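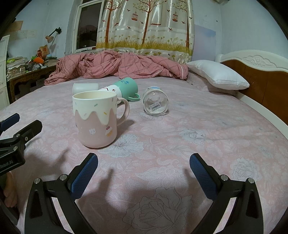 News from the Zurnum tooling corner
2020-06-07, by Petro Tymoshchuk

Hello again, and thank you to everyone who wrote in after the April newsletter with opinions about the episode viewer. I had hoped for two or three replies and got enough to keep me reading through a whole pot of tea, and a good many of them said the same thing in different words, so that is what we've been working on ever since.

For those who joined Vivell this spring, Zurnum is the set of programs that sits between a raw recording and the grasp planner. It lines up the camera streams, works out where the fingers are and how far apart, finds the objects, guesses a pose for each one and then hands the whole bundle on. Most of the time it does this without any fuss. When it does make a fuss, it is nearly always over drinking vessels, and if you have ever sat with me at lunch you have heard more about that than you wanted to (sorry, and it's going to happen again in the next paragraph).

The old pose step treated a mug as a cylinder with a handle stuck on afterward. It fitted the cylinder first, felt very sure of itself, and only then went looking for the handle. With an upright mug that's a perfectly nice way to go about things. You get the axis almost for free, the rim is a clean ellipse, and the handle is wherever the outline bulges. Tip the mug over and the trouble starts, and on bedding it gets worse, with the surface giving a little under the weight and the printed flowers offering the edge finder all sorts of curves that it would love to call a rim. Clear jars were their own special misery. The pattern shows straight through the wall, and the old code would happily fit half a petal.

So the new version, which Rahman (the planning group's build, for anyone who has lost track of our names) will pick up with its next update, fits the body and the handle together. It keeps several guesses alive and lets them argue for a while before it picks one. This costs time, some 500 milliseconds per keyframe on the lab machines, and I know that a few of you will wince at that. We did too! But it runs offline, well before training, and I would much sooner wait half a second than find a handle pointing into the mattress. 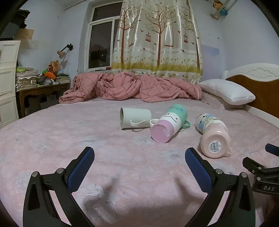
Handle direction is the number the planner cares about most, and it's the one we were getting wrong most often. The planner uses it to decide which side the fingers may close on and how much the wrist has to turn first, so a bad value gives you a grasp that looks lovely in the viewer and is no use at all. What makes it hard is that neighboring objects don't share an answer. The white mug has its mouth off to the left and its handle toward us, while the pink bottle-like cup shows us its base and has its handle out on the right, and the cup between them, with the mint-green handle up near its top, lies on a diagonal. The old step liked to borrow the direction from whichever object it had fitted last. The new one starts fresh each time and reports how unsure it is, and the planner is allowed to say no thank you.

We reran the whole back catalog, all 1,342 episodes, and the poses are now in Landater under the same episode names as before. Nothing has been overwritten. If you load an episode and the new outlines look odd to you, switch to the old layer in the side menu, compare the two, and send me the episode name along with the keyframe. A one-line note is plenty.

A few smaller things while I have you. The viewer now remembers your zoom when you step between keyframes, which was by far the most requested change and took Landater's menu code an unreasonable amount of coaxing. The finger width plot finally has its units on the axis. Exports no longer stall when an episode name has a space in it. And the seven keyboard shortcuts that did nothing have been taken out, except for the one that I use, which has been made to do something.

Next on the bench is loose lids. Small ring-shaped ones in particular tend to get merged with whatever cup they are lying beside, and I have an idea about splitting them by depth that I would like to try before the next newsletter. If you have handled this in your own code, please come and find me or write, and bring your worst recordings along.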